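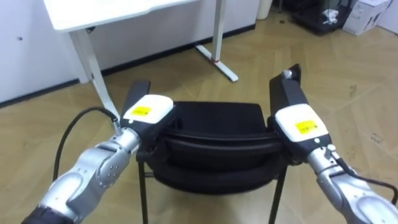
Projekt Plevix, Arbeitspaket 2: Möbel rücken
Zwischenbericht an die Förderstelle, April

Stand der Arbeiten

Im letzten Bericht hatten wir angekündigt, den Haushaltsteil mit einer Aufgabe zu beginnen, die jeder kennt und die in keinem Pflichtenheft steht: Stuhl weg vom Tisch, damit man darunter wischen kann, danach wieder hin. Damit sind wir jetzt mitten drin, und es macht richtig Freude! Der humanoide Roboter geht auf den Stuhl zu, fasst die Rückenlehne mit beiden Greifern und zieht. Von 27 Durchgängen im ersten Block endeten 13 mit dem Stuhl in der markierten Zielfläche. Für die erste Runde sind wir damit sehr zufrieden, im Antrag hatten wir für diesen Zeitpunkt noch gar keine Quote genannt.

Die übrigen Durchgänge sind fast lehrreicher. Meistens läuft der Stuhl auf seinen Rollen zunächst geradeaus, dann dreht er sich unter der Hand weg, und der Roboter korrigiert zu spät. Ein Mensch gleicht so etwas mit der Hüfte aus, ohne es zu merken. Wir haben deshalb auch den Griff mit nur einer Hand an der Oberkante der Lehne untersucht, weil im Alltag die zweite Hand oft schon etwas anderes hält (den Lappen, den Wäschekorb).

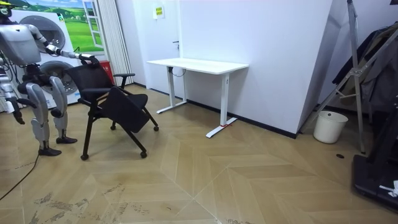 Mabaso hat beim Projekttreffen am Dienstag eingewandt, ein Stuhl auf Rollen sei der einfache Fall; spannend werde es erst beim Küchenstuhl mit Filzgleitern auf Fliesen, und im Laden stünden ohnehin eher Hocker und Displays im Weg. Der Einwand ist berechtigt. Wir nehmen beide Fälle in den nächsten Block auf, den Küchenstuhl zuerst.

Griffvarianten

Neben der Rückenlehne sind die Armlehnen der zweite naheliegende Angriffspunkt. Sie liegen weiter auseinander, was beim Drehen hilft, dafür muss der Roboter näher heran und sieht seine eigenen Füße schlechter. Bisher bevorzugen wir die Armlehnen für kurze Wege und die Rückenlehne für längere. Belastbar ist das noch nicht, die Auswertung bei Bernurent läuft.

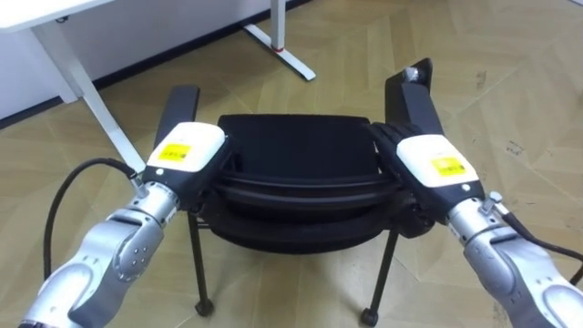
Abb. 3: Griff an beiden Armlehnen, Blick von oben auf die Stuhlrückseite.

Kippen statt Rollen

An Teppichkanten und Türschwellen hilft Ziehen allein wenig. Der Stuhl soll dort leicht zum Roboter hin gekippt werden, sodass vorübergehend nicht mehr alle Rollen tragen. Das verlangt von der Regelung deutlich mehr, denn das Gewicht wandert in die Arme und der Stand muss nachgeben. Die Knie bleiben dafür gebeugt.
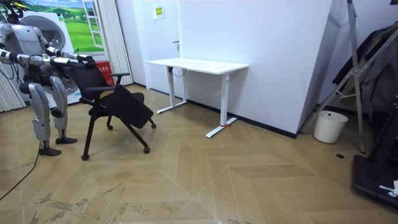

Ausblick auf das nächste Quartal

Geplant sind 100 Durchgänge, verteilt auf Rollstuhl und Küchenstuhl (mit „Rollstuhl“ meinen wir intern den Bürostuhl, im Schlussbericht wird das sauber benannt). Danach zieht der Aufbau in die Testwohnung in Banalden um, wo der Boden weniger eben ist.

Kann eine Maschine also schon den Haushalt machen? Den Stuhl vom Tisch holen, das kann unsere ungefähr jedes zweite Mal, langsam und mit jemandem daneben. Vor einem Jahr stand an dieser Stelle im Bericht noch eine Simulation. Mittel für einen zweiten Satz Greiferfinger beantragen wir gesondert.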